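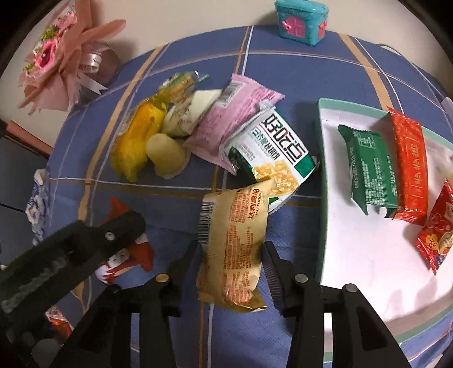

Snack packets on the plaid tablecloth.

2019-12-05

Drove to Callville for the skin check. The waiting room was full and I sat 48 minutes past my time. The doctor at the Chu clinic went over my back and arms with the little scope and counted 6 moles she wants to keep an eye on. One on the left shoulder is 5 millimeters across. She measured it in September too and wrote down the same number, so no biopsy for now.

I asked about the pale patches on my hands. She said the cells that make pigment have quit working in those spots and that they won't tan, only burn. She was less sure about the one near my wrist and wants to look at it under the lamp next visit. Sunscreen every day, winter too.

The bill came to 449 dollars before insurance. I paid at the desk and kept the receipt in the blue folder.

Stopped at Milero on the way back for the cream. They were out of the Dritov one, so I got the store kind, which smells like putty. Put some on after supper. The left hand stung a little and the right one didn't. Need to call about the next appointment and find the old photos of my shoulder.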